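Computer Hardware Basics, Handout 3: Main Memory and Why Programs Wait for It
Course notes by Youssra Erraji, August 2020
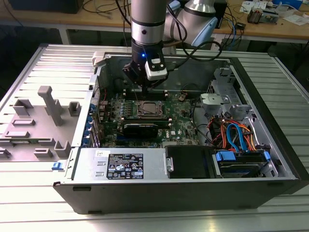 1. Where we are in the course

In the last handout we looked at the processor and how it carries out instructions one after another. We made a simple assumption there: when the processor wants a number, the number is already at hand. Today we remove this assumption. Most of the time the number is somewhere else, and somebody has to go and get it.

Please read sections 2 to 5 before the class. Section 6 we will do together. The exercises at the end are for home, and you can work in pairs if you write both names on the sheet.

2. Words we will use

Main memory, or RAM. The place where running programs and their data are kept. Each position has a number, called its address. When the power is gone, the content is gone.

Storage. The disk, either the spinning kind or the solid-state kind. It keeps its content without power, and it is much slower than main memory.

Cache. A small and very fast memory inside the processor chip. It holds copies of things that are also in main memory.

Register. A place inside the processor for a single value. There are few of them, and the arithmetic happens only there.

Latency. The time between asking for something and getting the first piece of it.

Bandwidth. How much data can arrive per second once it has started to arrive.

Students often mix the last two. Think of a water pipe between two towns. If the pipe is long, you wait before the first drop comes out – this is latency. If the pipe is wide, you get a lot of water per minute afterwards, and this is bandwidth. A pipe can be long and wide at the same time. Making it wider does not bring the first drop any sooner.

3. The memory hierarchy

We would like a memory that is large, fast and cheap. We cannot have all of this in one device, so a computer uses several kinds of memory in layers. Near the processor the layers are small and fast. Farther away they are large and slow.

When the processor needs a value, it looks in the nearest cache first. If the value is there, we call it a hit. If it is not there, we call it a miss, and the request goes to the next layer. In the worst case it goes all the way to storage, and the operating system will usually let another program run in the meantime.

Here is a small calculation. The numbers are made up so that you can do it in your head. Suppose a hit costs 2 units of time, and a miss costs 25 units more. If 9 out of every 10 requests are hits, the average cost is

2 + (1/10 x 25) = 4.5 units

Now suppose the hits drop to 8 out of 10:

2 + (2/10 x 25) = 7 units

The share of hits changed only a little, but the average cost went up by more than half. Keep this result in mind, it comes back in the exam material every year in one form or another.

4. Locality

Why do caches work at all? A cache holds only a tiny part of main memory. If programs asked for addresses at random, the cache would almost never have the right one. But programs do not behave in this way. They show two habits.

Locality in time: a value that was used a moment ago will probably be used again soon. The counter of a loop is a good case.

Locality in space: if a program used one address, it will probably use the addresses next to it. Going through a list from the beginning to the end is a good case.

For the second habit, the cache does not fetch a single value. It fetches a whole block, called a cache line. The neighbors come along for the same trip.

5. Reading a table in two directions

Imagine a large table of numbers, stored row by row. We want the sum of all the numbers. We can go along each row, or down each column. On paper the two ways are equal, with the same additions and the same result.

In the machine they can be very different. Along the rows, each fetched line is used completely before we go to the next one. Down the columns, we may use one number from a line and then jump far away. When we come back for its neighbor, the line may already be thrown out to make room for others.

6. In class

We will run the table program in both directions and write the times on the board. We do it three times with a small table and three times with a large one. Before each run, please write down your guess. I will not collect the guesses.

7. Exercises

a) Repeat the calculation from section 3 with a miss cost of 50 units. Is the average cost with 9 hits out of 10 now doubled? Explain your answer in two or three sentences.

b) Find one activity outside of computing that works like a cache. Say what is the small fast place, what is the large slow place, and what happens at a miss. (The kitchen shelf and the supermarket are already taken – I used them in May.)

c) A friend has a slow computer and wants to buy more main memory. What two questions would you ask before giving advice?

Bring your answers on paper to the next class. For exercise a) I want to see the steps as well as the final number.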